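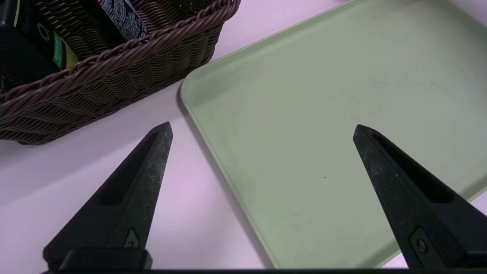

Hania Snack and Serving Tray, pale green
Item no. 3721
Sold by Nivach, goods for the table and the break room
In stock
18.00 USD
183 customer ratings

Color: pale green
Quantity: 1
Add to cart
Add to wish list

Product information

Hania is a flat plastic tray in a light, quiet green. It has rounded corners and a raised rim that goes up in a soft slope. The rim is low, so you can take things from the tray with your hand coming from the side, and a tall package can stand on it as well as a plate of cookies.

We sell this tray since four years and most of it goes to small offices, schools and waiting rooms. Many customers write that they wanted one clear place on the table for the snacks, where everybody finds them. For this use Hania is our first recommendation. It is large enough for the open packages and for a stack of napkins beside them, and you can still carry it through a normal door without turning it.

The color is the same one we have used from the beginning. On a white table it looks fresh and a little cool. Under warm lamps it becomes more gray. If you order a second tray later, please know that between two productions there can be a very small difference in the tone.

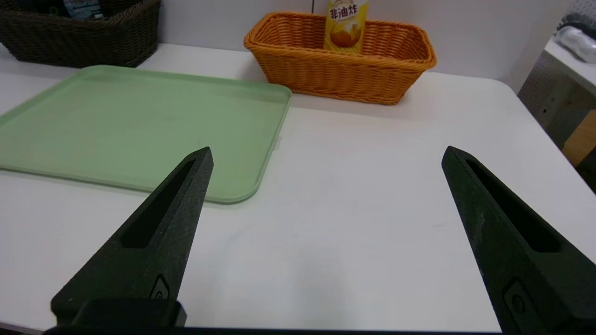 Photo: Junhao Lu for Nivach

Together with a basket

The tray and the orange woven basket from Ramomgate are often ordered together. The basket takes the packages which are tall and do not like to lie down, for example chips, and the tray stays free for what you want to put out at the moment. When guests are coming you fill the tray from the basket, and when they have left you put the closed packages back. The basket has a rectangular shape with a flared rim, and it does not go inside the tray, it is made to stand beside or behind it. Please order it separately, you find it under "Baskets and boxes".

Daily use

Put the tray on a flat and dry table. We ask you not to use it as a base for hot pans or for a kettle. Cold and room warm food is no problem.

Heavy things should stand near the middle when you carry the tray. With boxes it is good to turn the printed side to the front, then your guests can read what is inside without lifting each one. Cartons with potato chips can stand upright directly on the tray.

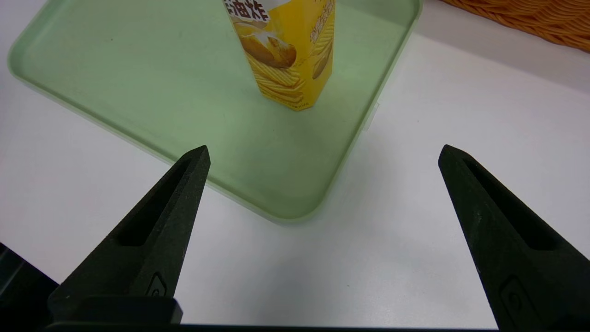
Loose chips we would rather put in a bowl first. The salt and the small crumbs go into the corners, and although the corners are round you will need a cloth to get everything out.

Cleaning

Wash by hand with warm water and a normal dish soap. Use a soft sponge. The rough side of the sponge leaves fine marks on the surface, which can be seen when the light comes from the side. With time every tray of this kind gets some light scuffs from plates and boxes, and this is no reason for a complaint. Dry it before you stack it with others, otherwise the trays hold together and are difficult to separate.

Delivery and return

One tray is sent in a flat carton with paper. Orders of 16 trays or more come on a pallet, please write in the comment field if your building has no ramp. You can return an unused tray in its carton until 30 days after you received it.

Questions from customers

Is there a lid for it?
No, there is no lid. For covering food over night we suggest a clean kitchen towel.

Can I have it in white?
At the moment only in pale green. A white one was planned for September, but we were not satisfied with the sample.

Is it the same size as the Guo tray?
No. Guo is narrower and has a higher rim. The two do not stack together.

Page last updated: Wed 13 October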